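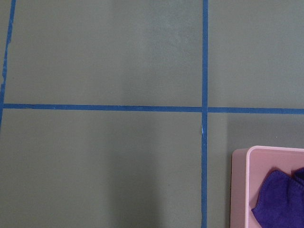
News from the Seed Library

Dear members, the spring exchange is open again. We have now 731 packets in the drawers, against 712 last year, and most of the new ones are beans. If you borrowed seeds last season and you did not return any, please do not worry. A bad harvest is not a debt, and you can take new packets as before.

Candela Collado has finished the germination tests on the old tomato seeds. She put them on damp paper for ten days and wrote down the result for each variety. The yellow pear tomatoes came up very well, even the packets from the back of the drawer. The black ones from Motberg were weak, so I ask you to sow two or three seeds in each pot if you take these.
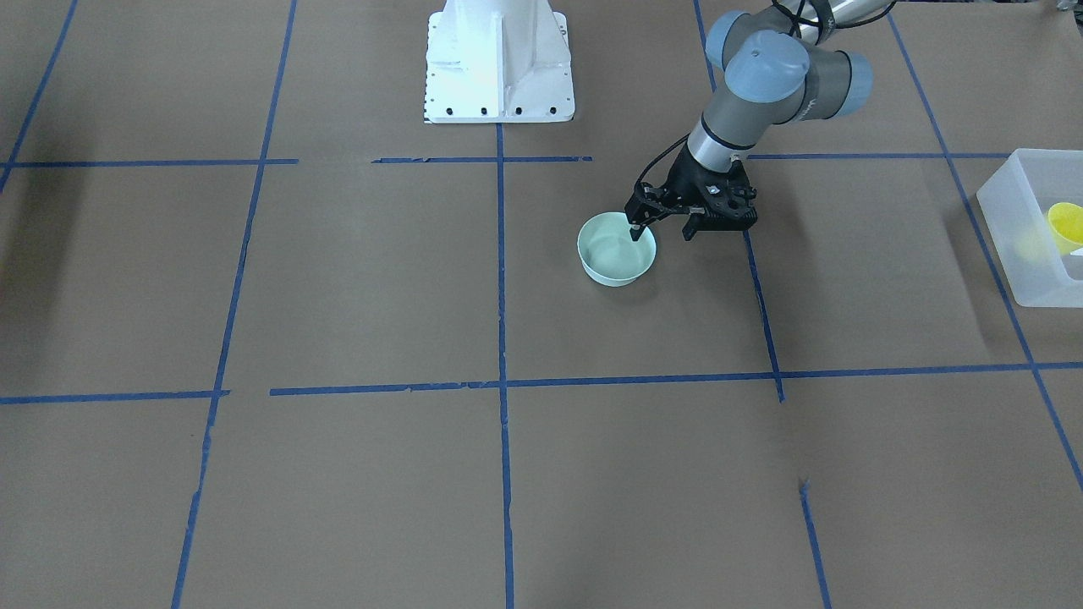

For peppers it is already a little late, but it is still possible if you have a warm window. My mother always started hers on top of the kitchen cupboard, and I do the same until the first green shows. After that they need light more than heat. Please do not sow zucchini now. Every year somebody does it, and in May they have very long plants and no place for them.

Some words about returning seeds in the fall. Beans and peas should stay on the plant until the pods are brown and make a noise when you shake them. Squash we accept only from gardens where one kind was grown, as they cross very easily with the neighbors. Write on the packet the variety, the year and the street where it was grown. Last year we received an envelope with the word "good" and nothing more. I planted them and they were radishes. 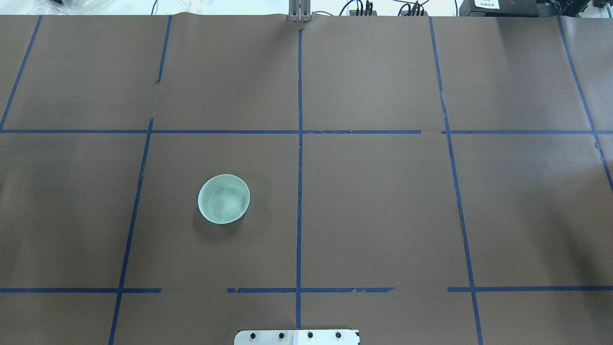
Lettuce is the easiest for a beginner, I think, but you must have patience with the flowers, which come in July when the bed already looks untidy. Sushil Dwivedi leaves his three best plants standing and ties them to a stick. From one such plant he filled more than 90 packets, and we are still giving them out.

We also need small paper envelopes, the kind for coins. The last box of 500 is almost finished. Used ones are fine if the flap still closes. You can leave them in the basket by the door, together with any labels or pencils that you do not need.

The drawers are open whenever the reading room is open. Please put the packets back in order of the alphabet, under the name of the vegetable and not of the variety.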